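# Vendor says our data catalog will "pay for itself" in two quarters. Has anyone seen this happen?

**dullknife_ops** · April 14, 2026

We're a mid-size distributor, mostly HVAC parts, and management is about to sign with Wistis for a data catalog. The pitch is the usual one. You have hundreds of tables, people can't find anything, analysts waste their days hunting, buy our thing and the hunting stops.

I did the inventory myself. We have 318 tables in the warehouse. I pulled the query logs back to October and 227 of them hadn't been touched by a human being or a scheduled report in that whole stretch. So my first question to the sales engineer was why I'd pay per table to document stuff that should be deleted. He said the catalog would "surface that value." I asked what value. He moved to the next slide. 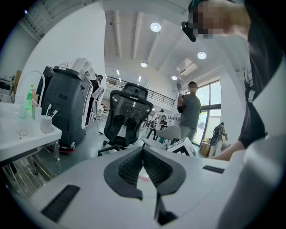
My second question was who writes the descriptions. The demo had lovely ones, full sentences, an owner on each, last reviewed date, the works. Somebody typed those in. Wistis says their software drafts them from the column names, but our column names are things like CUST_FLG2 and AMT_ADJ_X, and I don't see how any software gets from there to what finance means by an adjustment. Finance doesn't agree with itself on what an adjustment is.

Anyway, looking for people who've run one of these for more than a year. Not interested in how the rollout went. Rollouts always go great.

---

**parcelgrid**

We've had one for three years, not Wistis, a competitor. Logins looked terrific for the first couple of months, then dropped to the data team plus one very diligent person in compliance. Everyone else went back to asking in chat. If you ask in chat you get an answer and somebody to blame for it.

I wouldn't call it useless. Lineage is good. When we change something upstream I can see which reports will break. But I could have gotten that from a much cheaper tool.

---

**moth_and_ledger**

I'll disagree with both of you a little. The 227 dead tables are the catalog's best argument. You only found them by going through logs by hand, and I'd bet it took you a while. A catalog shows you that on a dashboard every morning.

We were on Stallstead at my last job and the usage view alone got us permission to drop a third of the warehouse. Before that every attempt at cleanup died because somebody would say "I might need that."

---

**dullknife_ops**

It took me an afternoon and one query. I'll post the query if anyone wants it. I don't need a dashboard every morning for a number that changes maybe once a quarter.

And "I might need that" doesn't go away with a dashboard. You had a boss who was willing to say no. I'd like to know what the license cost you to get him there.

---

**moth_and_ledger**

Her, and fair. I don't know what the license cost. More than an afternoon.

But please do post the query.

---

**dullknife_ops**

Pseudo-version, change the names for your platform:

```
select t.table_name, max(q.run_at) as last_read
from all_tables t
left join query_log q on q.table_name = t.table_name
 and q.type = 'SELECT'
 and q.run_by not like 'svc_backup%'
group by t.table_name
order by last_read nulls first;
```

Watch the backup and sync accounts. First time through I forgot to exclude them and everything looked busy. I suspect that's how some vendors get their "94 percent of assets active" slides too, but I can't prove it.

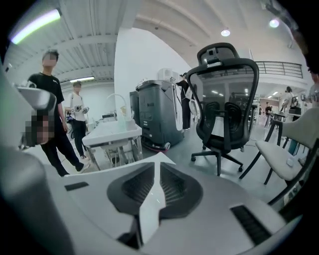 **quarterturn** wrote back a bit later that the query misses anything read through a view, at least on the platform they use, where the log records the view and stops there. They had dropped two tables on the strength of a log search like that one and broke the commission report, and sales found out before they did. Their advice was to rename first, wait through a full month-end close, and only then delete.

---

**dullknife_ops**

Good catch. I did check views on ours, the log expands them, but I should have said so. Renaming first is smart and I'm stealing it. Month-end might not be long enough for us though, some of the tax stuff only runs once a year. So "not touched since October" is weaker than I made it sound. I'll give up a few of the 227 on that.

---

**parcelgrid**

More than a few I'd guess. We had an annual rebate file nobody remembered until the supplier called.

Back to the Wistis question. Get them to run the trial on your ugliest schema instead of the sample one. If they want two weeks of "preparation" first, that preparation is the product and you'll be the one doing it after they leave.

---

**saltbox_dba**

Different view. I've been through Wuvico and a homegrown wiki and the wiki was worse by a mile. It was accurate for about as long as the person who built it worked there. Paying for something at least means there's a renewal date where somebody has to ask if it's being used. You all are comparing the tool to a perfect version of doing it yourselves, and most shops don't do it themselves. They do nothing.

---

**dullknife_ops**

I'll accept that most shops do nothing. I don't accept that renewals make anyone ask questions. We renewed a reporting package here for years after the last user left. It was under the limit for a second signature so it just went through.

My counteroffer to management is going to be: archive what we can, document the 33 tables that feed the reports people get paid on, in a plain spreadsheet, with an owner's initials on each row. If that spreadsheet is still current in October I'll support buying something. If we can't keep up 33 rows then I don't see what software does for the other 285.

---

**moth_and_ledger**

I'd actually back that plan. I'd just put the definitions next to the code so they change together. A spreadsheet will be out of date by summer.

---

**dullknife_ops**

Finance won't open a repo. They barely open the spreadsheet. Demo number two with Wistis is next week and I've asked for our own schema, CUST_FLG2 and all. No answer yet on whether they'll do it.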